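Fillard hand-held teaching gripper
Stock code 554 – ships with two pairs of fingers and a carry bag

I started making the Fillard after a long November spent trying to teach a robot arm with a joystick. If you've ever tried to lift a lid with a joystick you'll know how that went! With this you just hold the thing in your hand and do the job yourself, and the fisheye camera and the markers keep track of what the fingers did. Afterwards the recording goes to the arm.

People ask me whether they should buy this or the Jirnstead remote set, which I also sell. I use both. Remote control is lovely when you want to know early on that your own arm can reach (no nasty surprises later), but I get tired after four or five goes and my demos get sloppy. With the Fillard I can do 51 in a morning and still be in a decent mood. Itziar Collado, who tests every batch with me, would say the same, except that she's quicker.

The fingers are orange, ribbed and a bit bendy, with a black ridged pad down the inside. They cope well with edges and rims, so lids, flaps and cupboard doors are all fair game. Very thin card is harder – I'd practise first. Each finger sits on a black block held on by small screws, and there's a square marker on the front of each block. Please keep those clean. A greasy thumbprint can spoil a whole set of recordings, and I speak from experience.

What you get:
Gripper with handle and trigger
Camera, already fitted
2 pairs of fingers (one spare)
Screwdriver and 4 spare screws
Amgate lead, long enough to walk about with

Weight is some 700 g with the camera on. Left-handed people get on fine with it, as the trigger sits in the middle.

Changed on May 13, 2025: the blocks now take the older Sarmiento fingers as well, so hang on to yours. Thanks to Aníbal Arruda for nagging me about it.

Orders go out on weekdays. If you're stuck on setting up, write to me and tell me what job you want to teach – I do like hearing about the odd ones.

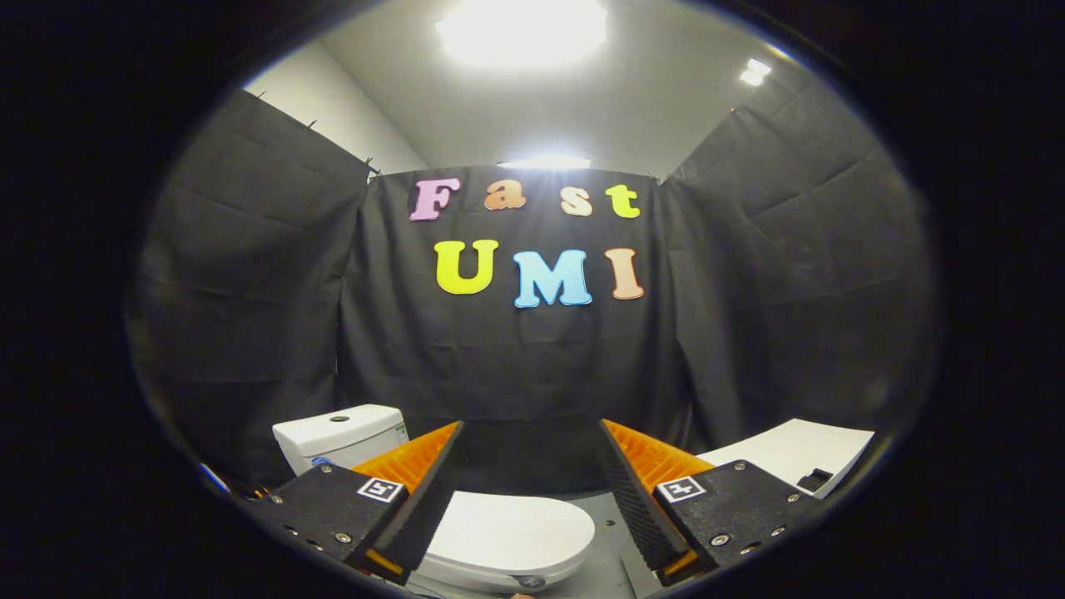

Bathroom set-up through the gripper's own camera, fingers open over the closed toilet lid.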